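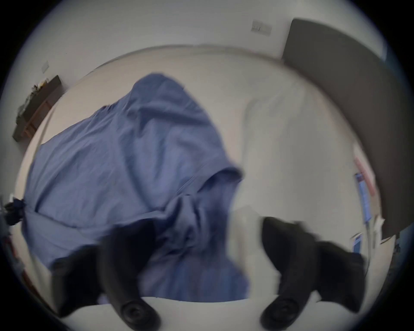
3.2 Bed-making as a daily routine

Household routines were recorded in diaries kept by residents of Asedley and Parkton through September. Bed-making was the task most often left out of the diaries, and it was also the one people had most to say about when we visited. Several residents did not regard it as work at all. Others drew a firm line between a bed that had been made and one that had only been straightened. A blue cover lying crumpled across one side of a pale sheet, as in Figure 3, would be entered by some as an unmade bed and by others as a bed left to air. Both entries were accepted and coded separately.

Figure 3. Bed with the cover lying to one side.

The habit of airing was strongest among older residents. Kragh and Mikkelsen report the same pattern in Grustberg, where covers were left folded back until late morning and the window opened in all but the coldest weather. Our diaries give less detail on timing. Of the 17 households that mentioned airing, most wrote only "morning", and two named an hour.

Who did the task depended on who got up last. This held in nearly every shared household and was rarely discussed — one couple in Parkton found out they disagreed about it while filling in the diary. Where one partner worked nights, the bed was often not made at all during the week, as it was in use for much of the day.

Steinarsdóttir treats bed-making as a sign of how far a household expects visitors. We found weak support for this. Bedrooms in the Asedley flats open directly off the living room, and residents there spoke of closing the door before guests came. Changing the sheets was a different matter and was entered under laundry (Section 3.4).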